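Fikside: paso de palitos entre dos brazos, en simulación

LÉEME (léelo de verdad, sobre todo la parte de los contactos)

Hola. Si has llegado hasta aquí es porque quieres usar Fikside para entrenar algo, o porque alguien te ha pasado la carpeta y no sabes qué hacer con ella. En los dos casos, bienvenido. Soy quien montó el entorno y grabó casi todos los episodios, y también quien metió la pata con la versión 1, así que este documento es mitad ficha de datos y mitad confesión.

Qué contiene

Son 706 episodios simulados de una tarea con dos brazos enfrentados en los extremos de una mesa: uno coge un palito, se lo ofrece al otro, el otro lo agarra y el primero suelta. Cada episodio trae las posiciones articulares de los dos brazos, la apertura de las pinzas, las imágenes renderizadas, las fuerzas de contacto que calcula el simulador y una etiqueta de resultado. Todo se hizo teleoperando dentro de la simulación, con el controlador Dvorak (el nuestro, el de la carpeta control/, nada que ver con el teclado, ya me lo han preguntado).

De esos episodios, 462 están marcados como "limpio". Los demás llevan alguna de las etiquetas de fallo que explico más abajo. Por favor, no los borres nada más descargar, que me costaron más trabajo que los buenos.

Qué pasó con la versión 1

La versión 1 estaba rota y tardé muchísimo en enterarme. La etiqueta de éxito se ponía sola cuando se cumplían dos cosas: que la pinza receptora tocara el palito y que la pinza que lo entregaba se abriera. Suena razonable, ¿no? Pues no miraba si la primera pinza había dejado de tocar el palito. El simulador tenía la fricción de las almohadillas altísima (culpa mía, la subí un día para que no se me resbalara nada y ahí se quedó) y el palito se quedaba pegado a un dedo abierto mientras el otro brazo tiraba. Los dos brazos acababan cargados uno contra otro a través de una pieza que en la vida real habría salido volando o se habría partido.

En las gráficas de tarea todo salía precioso. En las de par, la muñeca receptora tenía unos picos feísimos, pero yo no guardaba el par en la versión 1. Así me fue.

Quien lo pilló fue Declan Mac Mathúna, que estaba probando una política entrenada con nuestros datos en el banco de Skallinthorpe. Al segundo intento el brazo receptor tiró antes de tiempo, el otro no había soltado y saltó la parada por sobrecorriente. No hubo heridos y no se rompió nada, pero Declan tenía la mano bastante más cerca de lo que debería y me llamó con un tono que no le conocía. La política había aprendido exactamente lo que le enseñamos: tira en cuanto toques.

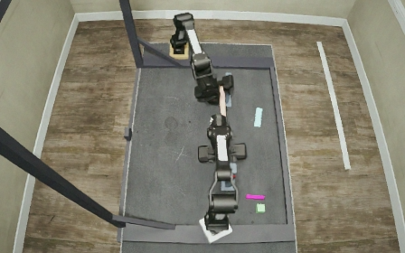

Me pasé las tardes siguientes reproduciendo entregas a cámara lenta, parando justo en el momento en que las dos pinzas están junto al palito, que es donde se decide todo. Ahí salieron otros dos problemas que no tenían nada que ver con la fricción:

El orden de los pasos. El simulador actualizaba primero un brazo y luego el otro, y la orden de abrir llegaba un paso tarde respecto a la de cerrar. Un paso parece poquísimo, pero con la pieza sujeta por los dos lados bastaba para meter un tirón.

Las piezas de alrededor. Los distractores de colores se colocan al azar y a veces caían debajo de un brazo o pegados a una pinza. La versión 1 contaba cualquier contacto de la pinza, aunque fuera con un distractor. Hay episodios "con éxito" en los que la receptora no llegó a tocar el palito en ningún momento. Cuando lo vi me tuve que levantar a dar una vuelta.

Qué cambia en la versión 2

La fricción vuelve a valores sensatos. Los dos brazos se actualizan a la vez. Los contactos se registran por pareja (qué dedo con qué objeto), y la entrega solo cuenta como limpia si la receptora sujeta el palito, la otra deja de tocarlo y solo entonces empieza el movimiento de retirada. También se guarda el par de todas las articulaciones, por fin.

Los episodios viejos que se podían salvar los volví a pasar por el simulador corregido y los reetiqueté uno a uno. Los que no, fuera. La carpeta con la versión 1 sigue en el servidor de Rinska por si alguien tiene que comparar, con un nombre lo bastante feo como para que no se cargue por accidente.

Etiquetas

limpio: entrega completa, en el orden correcto.
doble_agarre: las dos pinzas siguen sujetando el palito cuando empieza la retirada. Es el fallo del que va todo esto.
caida: el palito se suelta antes de que lo tenga la receptora.
distractor: una pinza toca o arrastra un objeto que no es el palito y eso estropea la entrega.
tiempo: se llega a los 2,000 pasos sin terminar.

Si un episodio merece dos etiquetas, gana la que ocurrió primero. No es perfecto, lo sé.

Si vas a pasarlo a brazos de verdad

Por favor, por favor: pon un límite de par en la muñeca antes de la primera prueba, y que el brazo que entrega confirme la apertura con su propio sensor. No te fíes de la orden enviada. Nosotros ahora hacemos las primeras pruebas a velocidad reducida y con las manos fuera del recinto, Declan incluido (Declan el primero).

Y entrena también con doble_agarre como ejemplo negativo. Sin esos episodios, nuestra política volvía a tirar antes de tiempo.

Cosas que siguen mal

El palito es rígido del todo, no se dobla ni un pelo. La iluminación apenas varía. Y en unos pocos episodios de caida la pieza atraviesa un poco la mesa antes de rebotar; lo tengo apuntado para la revisión de mayo. Si encuentras algo más, abre una incidencia con el número de episodio y el paso exacto, que "a veces hace una cosa rara" ya me lo escribo yo solo.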